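钟表肚子里的那些事
Obura 少年读物 · 小问号系列
文:Njoroge Mabula
2022年4月13日

先问你一个问题:现在几点?

你多半抬头看了一眼墙,或者低头看了一眼手腕,也可能朝厨房喊了一声。总之几秒钟就有了答案。你大概没想过,为了让你这么轻松地知道自己又要迟到了,人类前前后后忙活了几千年。

几千年里,人们晒过太阳,漏过水,烧过蜡烛,吊过石头,最后把一小块晶体塞进了手表里。这篇文章就讲他们都干了些什么。里面有一点算术,不多,已经尽量藏在好吃的东西旁边了。

一、影子是最早的指针

在地上插一根棍子。恭喜你,你有了一座钟。

早上太阳在东边,影子就倒向西边,拖得老长。太阳越升越高,影子越缩越短。到了正午,影子缩到一天里最短。接着它又往东边伸过去,越伸越长,直到天黑,钟就下班了。

这种钟叫日晷,“晷”字念作“鬼”,意思就是太阳的影子。它的优点很明显:不用上发条,不用换电池,摔在地上捡起来再插回去就行。缺点也很明显。阴天它不走,下雨它不走,夜里它更不走。你要是问日晷几点该睡觉,它会给你一个很诚恳的沉默。

日晷还有一个毛病,藏得比较深。古时候很多地方的人,把从日出到日落的这段时间平均分成十二份,每份叫一个小时。听上去很公平吧?可是夏天的白天长,冬天的白天短。这么一分,夏天的一个小时就比冬天的一个小时长。假如你在那个年代上学,夏天的一节课会特别特别长,而且天还那么热。

二、为什么是十二,为什么是六十

我们有十根手指头,按说一天分成十个小时或者二十个小时才顺手。可古埃及人偏偏把白天分成十二份,夜里也分成十二份,加起来就是二十四。

为什么是十二?谁也没留下一张说明书,后人只能猜。有一种猜法很有意思:伸出一只手,用大拇指去点另外四根手指的指节。每根手指有三节,四根手指正好十二节。你现在就可以试试。试完请把手放下来,旁边的人可能以为你在算命。

六十这个数,来自更东边的古巴比伦。那里的人写数字用六十进位,我们满十往前进一位,他们满六十才进。六十有一个大好处,它很容易分。分给两个人,一人三十;分给三个人,一人二十;分给四个人、五个人、六个人,都能分干净,不会剩下半块饼让大家互相瞪眼。换成一百块饼,三个人分,最后那一块就要惹出麻烦来。

所以今天一小时有六十分钟,一分钟有六十秒。你每次数“还有五十九秒下课”,都是在用几千年前别人定下的老规矩。

也有人想改。法国大革命的时候,那里的人决定把什么都换成十:一天十个小时,一小时一百分钟,一分钟一百秒。钟表匠们真的造出了这种钟。结果用起来麻烦极了,所有人都要重新学看钟,这个规定很快就停了。不过他们同时推行的“米”倒是留了下来,还留得很好,你的尺子可以作证。

三、会漏的钟

太阳靠不住的时候,人们就去找别的东西。要找的东西必须有一个本事:慢慢地、匀匀地变。

水就有这个本事。找一个桶,底下钻个小洞,水一滴一滴往下漏。桶里画上线,水面落到哪条线,就是到了哪个时辰。中国古代叫它漏刻,宫里、城楼上都用过。

可是水也有脾气。桶满的时候,上面的水压着下面的水,漏得快;桶快空的时候,没什么东西压着了,漏得就慢。这下钟就变成了上午急急忙忙、下午磨磨蹭蹭,跟很多人一样。

古人想出的办法很妙:多放几个桶,一个比一个低,上面的往下面的里漏。最上面那个桶水位变来变去,到了下面,因为一直有水补进来,水位就稳得多。最后一个桶漏出来的水,快慢差不多一个样。把它接到一个壶里,壶里漂着一根带刻度的小棍,水涨棍高,看刻度就知道时辰。

冬天怎么办?水会结冰。一结冰,时间就“停”了。所以看管漏刻的人冬天还得给它保暖,人冷不冷另说。

也有人用沙子。沙漏不怕冻,翻过来就能再用一次,在摇摇晃晃的船上也能走。不过必须有人记得翻它。船上这个活儿常常交给年纪小的水手,而年纪小的水手有时候想早点下班,就会在沙子还没漏完的时候提前翻过来。传说里这种事情很多,你听听就好,不要学。

还有人烧香、烧蜡烛。蜡烛上刻好道道,烧掉一截就过去一段时间。聪明的人会在蜡烛的某个地方按进一颗铁钉,下面放一个金属盘子。烧到那里,蜡一软,钉子“当”的一声掉进盘里。这就是闹钟了。效果不错,只是屋里有穿堂风的时候蜡烛烧得快,你会被早早地“当”醒。
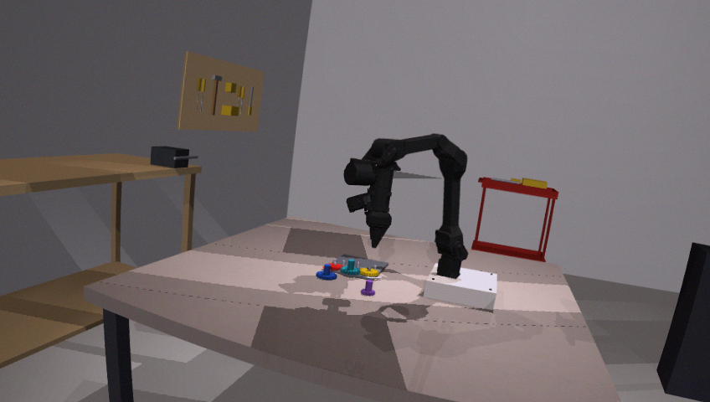

四、让重物慢点掉下来

后来人们想造一种不用添水、不用翻面、不用点火的钟。他们盯上了一件天天都在发生的事:东西会往下掉。

把一块沉甸甸的东西拴在绳子上,绳子绕在一根轴上。一松手,重物往下掉,绳子就拉着轴转。轴一转,指针跟着转,多好的主意。

问题是它转得太痛快了。重物“呼”地一下落到底,指针“唰”地转了好多圈,一整天在两秒钟里就过完了。拿它来当钟,你刚吃早饭就该睡觉了。

要让它慢下来,得有一个专门捣乱的零件。这个零件有一个挺好听的名字,叫擒纵器。“擒”是抓住,“纵”是放开。它干的就是这两件事:抓住轮子,放开轮子,再抓住,再放开。每放开一次,轮子只能往前挪一个齿。你听到的“滴答”声,就是它在抓和放。

你可以把它想成学校食堂门口那位阿姨。一大群饿坏了的学生往里冲(这是重物),阿姨伸着手臂,放一个,拦一下,再放一个,再拦一下。学生还是那些学生,力气也还是那么大,可进门的样子就整齐多了。

那么阿姨该按什么节奏放人呢?她自己说了不算,得有人给她打拍子。早期的机械钟用一根横杆来回甩着打拍子,打得很不准,一天差上一刻钟都不稀奇。那时的钟常常只有一根时针。反正不准,装了分针也是丢人。

五、秋千里藏着的秘密

打拍子的好手后来找到了,就是摆。

摆就是一根绳子或者一根杆,下面坠着一个重东西,来回晃。你在公园里见过很大的一个,叫秋千。

摆有一个怪脾气:只要晃得不太厉害,晃得大一点和晃得小一点,来回一趟用的时间几乎一样。晃得大的时候路远,可它跑得快;晃得小的时候路近,可它懒洋洋的。两样一抵,时间差不多。

还有一个怪脾气更让人吃惊。下面坠的东西换重一点,来回一趟的时间也不变。真正管用的是长短。摆越长,晃得越慢;摆越短,晃得越快。想让它来回一趟的时间变成原来的两倍,得把摆加长到原来的四倍。

不信就在家里做个实验。

你要准备一根结实的线、一个螺帽、一块带秒针的表,还有一位愿意帮你数数的家人。把线的一头系上螺帽,另一头拴在门框上或者椅背上。把螺帽轻轻拉开一点,放手,数它来回十趟用了多长时间。然后多系一个螺帽再试一次,两个螺帽要挨在一起。接下来把线缩短到原来的四分之一,再试一次。

记在纸上。记完请把线解下来,别人还要走路。

如果你把线的长度调到差一点点就一米,螺帽从这一边晃到另一边,正好用掉一秒钟。老式落地钟长得那么高,有一个很实在的原因:里面得装下这么长的一根摆。它并没有想要吓唬你,虽然半夜去喝水的时候看起来挺像。

第一座真正好用的摆钟,是荷兰人惠更斯在三百多年前设计出来的。从那以后,一天的误差从一刻钟缩到了不到一分钟。分针终于可以光明正大地出来见人了。

六、齿和齿的算术
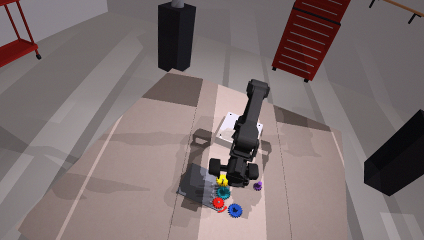 一座钟里,时针走一圈的工夫,分针要走十二圈。可是推动它们的力气都来自同一块重物。怎么让两根针一个快、一个慢,还永远快慢得刚刚好?靠的是齿轮。齿轮就是边上长了一圈齿的轮子,图里桌子靠前那一小堆就是,一共五个,个头都不大。两个齿轮的齿咬在一起,一个转,另一个就非转不可,想偷懒都不行。现在请你在脑子里把这五个排成一排,让它们一个咬着一个。第一个往右转,第二个就只好往左转,第三个又往右,第四个往左,第五个呢?对了,又往右。排在单数位置上的跟第一个一伙,排在双数位置上的跟它对着干。

方向说完了,再来说快慢。

假设有一个小齿轮,长了18个齿。它咬着一个大齿轮,大齿轮有54个齿。小齿轮转一整圈,推过去18个齿,大齿轮才走了三分之一圈。小齿轮得转3圈,大齿轮才肯转一圈。这么一来,速度就慢到了原来的三分之一。

可我们要的是十二分之一。难道去做一个216个齿的大轮子?那钟得有一张餐桌那么大。

钟表匠没那么傻。他们在大齿轮的轴上再装一个小齿轮,两个轮子一起转。这第二个小齿轮再去咬另一个大齿轮,让它再慢到四分之一。三乘以四,刚好十二。分针装在最前面那根轴上,时针跟着最后那个大齿轮走,两个人各走各的,谁也不用等谁。

吃饼的时候也能算这道题。你吃三口,妹妹吃一口;妹妹吃四口,爷爷吃一口。问爷爷吃一口的时候,你吃了多少口?算出来以后,你可能会明白为什么你的饼没得那么快。

如果四个轮子里有一个少了一个齿呢?它会“咯噔”一下打滑,指针就晃一晃,时间就错了一点点。一圈错一点点,一天下来就错出不少。所以做齿轮的人脾气通常都比较仔细,至少上班的时候是这样。

七、Bedis 镇的大钟

现在讲一座真正的大钟,我小时候就住在它下面。

Bedis 是一个山坡上的镇子,住着2460个人,大家只共用一座钟楼。钟每个整点敲一次,几点就敲几下,夜里也不停。搬来的人头一个星期睡不着,过了一个月,反倒是哪天钟不响,全镇的人都会醒过来。

照看大钟的人叫 Bonifacio Cuesta。他每天早上爬上去,摇动一个大把手,把一块23公斤的铁坨从底下摇回顶上。铁坨花一天一夜慢慢落下来,他第二天再把它摇上去。我问过他烦不烦,他说比起教我看钟,这事轻松。

有一年1月特别冷,大钟开始走快了。快得不多,可是面包师觉得大家都来早了,学校觉得大家都走早了。钟楼底下每天都有人抱怨。

Cuesta 先生没有着急。他告诉我,钟摆的杆子是铁的,铁一冷就会缩短一点点。你还记得吧,摆越短,晃得越快。钟就这样被冻快了。到了夏天,铁杆受热变长,钟又会慢下来。

他有两个办法。一个是转动摆锤底下的螺母,把摆锤往下放一点,摆就长一点。另一个更有趣,是在摆锤上面放硬币。硬币放上去以后,整个摆的重心往上抬了一丁点,等于把摆变短了一丁点,钟就快一丁点。想让钟慢下来,就把硬币拿走。他的口袋里总有几枚磨得看不清字的旧硬币,专门干这个。我曾经想借一枚去买糖,他说这是时间,不能拿去买糖。

聪明的你可能会问:刚才不是说,坠的东西重一点轻一点都没关系吗?问得好。把东西加在最底下,长短没变,当然没关系。可硬币是放在摆锤上头的,它改变了“重的地方在哪里”。管用的还是长短,只不过这个长短要从挂着的地方量到重心。

八、一个镇子一个正午

从前每个地方的钟都对着自己的太阳。太阳走到头顶最高处,就是中午十二点,非常合理。

可是地球是圆的,还在转。东边的地方先看到太阳升起来,正午也就来得早。隔壁镇子如果在你们东边,那里的人已经坐下吃午饭了,你们这里还差几分钟。

走路的年代没人在乎。从 Rumau 走到 Kukano 要大半天,路上还得歇脚、喝水、跟人聊天,谁还管那几分钟。

火车来了以后就不一样了。火车时刻表上写着几点几分开车,那是哪里的几点几分呢?按这一站的钟,你来得正好;按下一站的钟,车已经开走了。有些车站只好在墙上挂两座钟,一座写着“本地时间”,一座写着“铁路时间”。旅客站在下面仰着头,脖子很酸。

更要紧的是,两列火车如果对时间的看法不一样,又走在同一条轨道上,那就要出大事了。

于是人们坐下来商量,把地球像切橘子一样,从北到南切成二十四瓣,每一瓣里的人都用同一个时间,相邻的两瓣差一个小时。这就是时区。当然,真正切的时候没有那么整齐。有的国家不愿意自己被切开,有的小岛想跟邻居用一样的时间,所以地图上的时区线弯来拐去,像是有人切橘子的时候一直在打喷嚏。

中国从东到西很宽,按橘子的切法要占好几瓣,可是全国都用北京时间。所以北京的小朋友早上七点出门天已经亮了,而在冬天的新疆,同样是七点,外面还黑着。那里的学校上课也就晚一些。先别急着羡慕,放学也晚。

九、一秒钟抖三万多次

你手上戴的表,八成既没有摆,也没有重物。它里面有一小片石英。

石英是一种很普通的矿物,沙子里就有很多。它有个特殊的本事:给它通上电,它会发抖。切成合适的形状以后,它每秒钟抖32768次,抖得又快又匀。它抖给一块小电路看,小电路就在那里数。

为什么偏偏是这么古怪的一个数?拿出纸来,把32768除以二,得到16384;再除以二,得到8192;再除,再除。一共除十五次,最后得到的正好是一。电路最擅长的就是除以二,一层一层除下去,最后每秒钟出来一下。这一下推动小马达,秒针就往前跳一格。

所以打拍子的从秋千换成了一小片发抖的石头,后面的道理没有变:找一个很规矩的东西,老老实实数它动了多少次。如果你的表有指针,那它肚子里照样有齿轮,照样要一个咬着一个,把快的变成慢的。

比石英更规矩的是原子。科学家用铯原子来定一秒钟有多长,他们数的数字大得没法念,念完一遍已经过去好几秒了。最好的那些原子钟,走上许多许多万年也差不出一秒。你手机上的时间,追到根上就是跟这种钟对来的。

顺便说一句,地球自己反倒不怎么准。它转得时快时慢,总的来说还在一点一点变慢。有时候科学家不得不在某一天的末尾多加一秒,等一等它。那一天的最后一分钟有六十一秒。这多出来的一秒叫闰秒,至于用来干什么,各人自便。

十、给爱动手的人

做一座水钟。找一个纸杯,请大人帮你在底部扎一个小洞。把纸杯架在一个透明的直筒杯子上,倒满水。每过一分钟,在透明杯子外面水面的位置画一条线。画到纸杯空了为止。

现在看看那些线。前面的线隔得远,后面的线隔得近,对不对?翻回第三节,找找原因。然后想想,怎样才能让线和线之间一样宽。

做一座影子钟。挑一个晴天,在院子里或者阳台上立一根棍子,每到整点去影子的顶端放一块小石头,旁边写上数字。第二天你就可以凭石头看时间了。过上一个月再去看,你会发现石头有点不准,影子的长短也变了。石头没有动(如果你家没有狗的话)。太阳在天上走的路,每天都会挪一点。

做一对纸齿轮。用瓦楞纸板剪两个圆,一大一小。撕掉另一张瓦楞纸外面的一层,露出波浪,剪成细条,波浪朝外粘在圆的边上。用图钉把它们钉在厚纸板上,让波浪咬住波浪。在每个圆上画一个点,转动小的那个,数数小的转几圈,大的才转一圈。数之前先猜一个数,写下来,不许涂改。

十一、几个难念的词

日晷:用影子看时间的钟。晷,念“鬼”。

漏刻:用漏水看时间的钟。刻,就是那根小棍上的刻度。我们今天说“一刻钟”,用的还是这个字。

擒纵器:抓一下、放一下的零件,滴答声的来源。

摆:来回晃的东西。长的慢,短的快。

重心:可以当作一样东西的重量都集中在那里的一个点。把尺子横放在一根手指上,不掉下来的时候,手指正好在重心下面。

时区:橘子的一瓣。

闰秒:偶尔多出来的一秒。

第七节里的 Cuesta 先生读过这篇稿子,指出我把爬钟楼写得太容易了,楼梯很陡,扶手还松。他要求我加上这一句,我加了。

下一本小问号讲面包为什么会鼓起来。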